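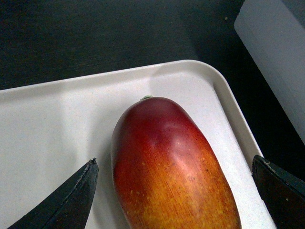
Mango ripening, notebook entry 10/21/26

Written by Rowena, for Anjana and Rommel also.

I took the first fruit to the white tray before lunch. The color is further along than I expected from the Saludo box. It is deep red at the top and goes through orange to golden yellow lower down. The small green nub of the stem is still there. In the yellow part the pale speckles are very clear, many of them and very small. Please write "speckled" in the color column for such fruit, and not "spotted", as we used that word last year for bruises and then we could not separate the two.

Weight 415 g, on the small scale. Trinidad says the small scale reads 2 g too high after it was moved to the other bench. I did not correct the number. If she is right we must correct all the page.

Firmness I tested only with the thumb, near the stem end. It gives a little. I did not want to use the needle tester before the smell note was done, because the hole lets the juice come and then everything smells ripe. Smell note: sweet, a bit like pine, weak.

Box from Saludo had 37 fruits by the delivery paper. Princess put five of them apart for the cold shelf and wrote their labels with the blue marker. The blue marker comes off when the skin sweats. Use the paper tags with string.

Question for Rommel: do we cut on the same day as the color note, or the day after? In the Stesmont method it is the same day, but in our last entries I see both. I would prefer the same day.

Still to do: ask Jorelex for more paper tags, enough until December. Wash the tray with plain water only, the lemon soap disturbs the smell note.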